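Teaching by hand, one shirt at a time

In Jonham, the people at Clandisura have spent the winter on a task which most of us do without thinking: the handling of clothes. Their aim is a learning system that can fold what it is given. For this it needs examples, and the examples must be made one after another, with patience.

The plan for December was 500 recordings. The team works in shifts of 2 hours, and after that, they told me, the movements become careless and the system would learn the carelessness also.

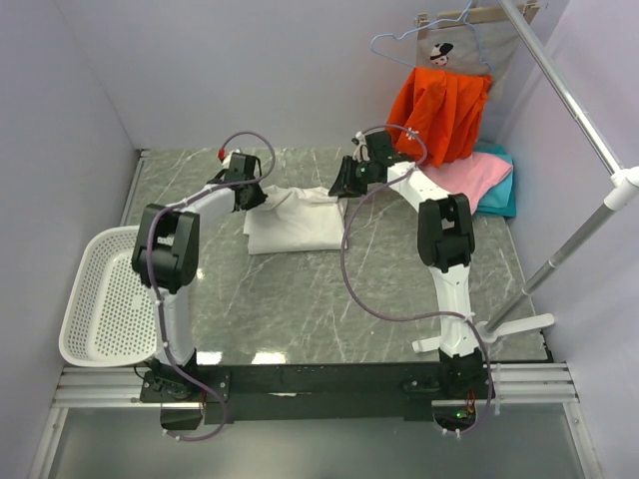 Cloth is a difficult teacher. A box keeps its shape when you push it, but a garment has a new shape each time, and so one good example is never enough. With two arms the work is a little easier to plan: one gripper can stay at the left edge of a white garment while the other holds the right edge, and the crumpled part remains between them. Coloured pieces, pink, teal and orange, bring some variety. Bad recordings are kept too, but in a separate folder.

By spring the team hopes to have 2,000 examples.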